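El domingo de puertas abiertas

La invitación llevaba semanas sujeta con un imán en la nevera, entre la factura del gas y un dibujo de mi nieta, y decía que el domingo 19 de abril la casa Fladlow abría sus talleres a quien quisiera verlos.
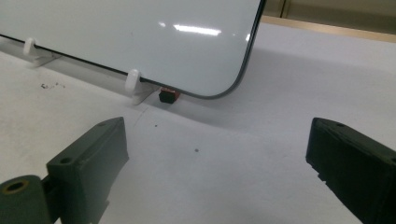 Fui en el autobús 67, que los domingos pasa cuando le parece, y llegué con la chaqueta buena y los zapatos malos, porque una cosa es ir elegante y otra muy distinta pasarse la mañana de pie. Yo había trabajado 30 años en aquel mismo edificio, cuando todavía se llamaba Drandis y hacíamos pizarras para las escuelas de media provincia. En la puerta me dieron una pegatina y un vaso de zumo - de melocotón, muy dulce - y una muchacha de pelo corto me preguntó si era mi primera visita. Le dije que sí, por no entretenerla.

Éramos nueve en el grupo. Nos llevaron por el pasillo de siempre, que ahora olía a pintura y no a cola, y nos hicieron parar delante de una mesa blanca donde había una pizarra inclinada sobre unos apoyos de plástico y, justo debajo del borde, un bloque pequeño, negro y rojizo. La muchacha cogió una pinza con dos dedos de plástico oscuro, de las que se manejan con la mano, y nos explicó que primero lo hacía una persona, muchas veces, y que de todas aquellas veces aprendía después la máquina.

- ¿Cuántas veces? - preguntó un niño que llevaba toda la mañana colgado de la manga de su padre.

- De este ejercicio, tres mil - dijo ella -. Y todavía duda con las esquinas.

A mí aquello me enterneció más de lo que esperaba. También yo había dudado con las esquinas. Mi primer noviembre en la fábrica estropeé tantos marcos que la encargada, una mujer enorme y buenísima que cantaba zarzuela en el almacén, me los hacía repetir después de comer, poniendo su mano encima de la mía hasta que la curva salía sola.

Luego preguntó quién quería probar, y como la gente de mi edad ya no tiene vergüenza, o tiene otra, levanté el brazo. La pinza pesaba menos que unas tijeras de sastre. Me acerqué al bloque despacio, cerré los dedos antes de tiempo, volví a abrirlos. El niño contenía la respiración a mi lado. A la segunda lo agarré, lo saqué de debajo de la pizarra y lo dejé en el centro de la mesa con un golpecito que a mí me sonó a campana.

- Muy bien esa muñeca - dijo la muchacha -. ¿Había hecho usted algo parecido?

Entonces se lo conté: lo de Drandis, lo de los marcos, lo de la zarzuela. Se lo conté largo, como cuento yo las cosas, y el grupo siguió hacia la sala Trisutow, donde por lo visto había un brazo que servía café, y nosotras nos quedamos allí, ella apoyada en la pared y yo con la pinza todavía en la mano.

- ¿Le importaría hacerlo otra vez? - me dijo cuando acabé -. Así, despacito. Con esto grabando.

Devolvió el bloque a su sitio. Yo me quité la chaqueta buena, la colgué del respaldo de una silla y me remangué.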